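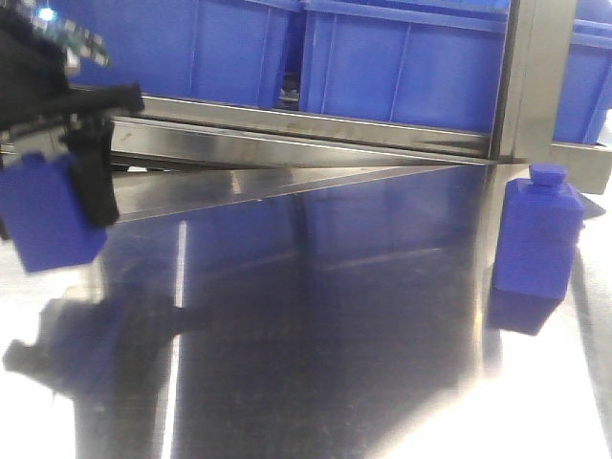 Can a person build a robot arm in a shared workshop without losing any friends over it?

Mostly, provided the friends are patient and the arm is slow.

Songül Soylu had got as far as the slow part. Her arm had a name, Akyol, and a single ambition, which was to take hold of a blue block and put it down somewhere else. She had been helping it toward this since February. A child of two could have managed it before lunch, and Duygu Başaran, who rented the next bench at Demwood and restored clocks there, had once offered to bring her nephew in and prove it.

"It isn't about the block," said Songül.

"It's a little about the block," said Duygu.

The notebook said attempt 694. Songül wrote the number at the top of a clean page, under December 10, 2024, and drew a box beside it for the result. She had drawn a lot of boxes. Attempt 106 had a tick in it and then, in different ink, a question mark.

"What happened on that one?" Duygu asked, reading upside down.

"It picked up my sleeve."

"And you ticked it?"

"It was a very good grip."

She pressed the key. Akyol thought it over, which took as long as it always took, and started down. The motor made the noise Duygu called the dentist. Across the aisle somebody switched off a sander, either out of courtesy or to get a better view.

The finger met the block and pushed. The block stayed where it was, then came up off the steel by the thickness of a coin.

"Is that it?" Duygu whispered.

"That's it."

"Should it go higher?"

"I haven't written higher."

They both looked at it. Songül had put 2,000 lines into the thing by then, most of them instructions to stop, and it occurred to her that she had never seriously planned for the lift to work. There was nothing in there about what came next. Akyol, having no opinion, held on.

"You could tell it to put it down," said Duygu.

"I could."

"You don't want to."

"I'd like to have my tea first."

So they had tea, standing up, with the heel of a seed cake Duygu kept in a tin marked Mainsprings. The sander started again. At closing time Songül still hadn't pressed the key, and Duygu, who had her coat on and one hand on the light switch, asked whether the arm was allowed to stay up this late.

"Five more minutes," said Songül, and drew the tick.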